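Nasdale government again promises to empty its remand wings

The government of Nasdale says it will release or bring to trial every person who has been held for more than 13 months without charge. It has said so before.

Justice Minister Boris Mladenović told lawmakers in March 2026 that the "backlog" would be cleared by a new review panel, which is to sit in the capital and report to his own office. He gave no date for its first hearing, and the ministry did not answer written questions about who will serve on it.

By the ministry's own figures, 1387 people are in pretrial detention. Lawyers in the northern district of Juvska say the number leaves out anyone held in police stations, where they believe over 700 more are waiting. The ministry calls that estimate "political" but has not published a count of its own.

A similar panel was set up under the previous minister. It reviewed 40 files, recommended release in most of them and stopped meeting. Whether the people named in those files went home is unclear. The court registry in Juvska lists several of them as still in custody, while a ministry spokesman said the registry was out of date.

Mladenović described the new body as independent. The draft order lets him appoint its members, remove them and decide which cases they see. Families of detainees will not be allowed to attend, and the findings will stay sealed unless he chooses to release them.

Opposition members asked why judges could not simply apply the existing law, which already limits detention without charge. The minister said the courts were overworked. His budget, passed the same afternoon, adds no judges. 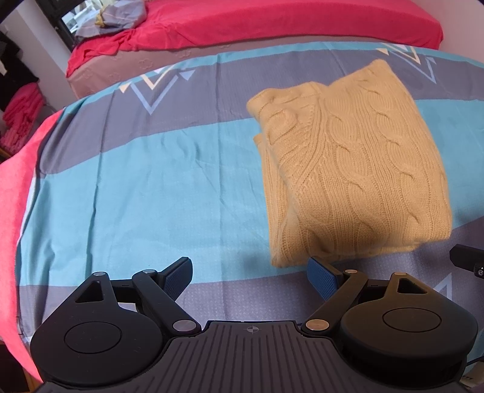
Waraporn Wongsuwan said she would believe in the panel when it opened its doors to families, and that a list of names pinned up outside the Juvska courthouse would do more good than another speech.

The order takes effect once it is printed in the official gazette. The ministry would not say when that will be.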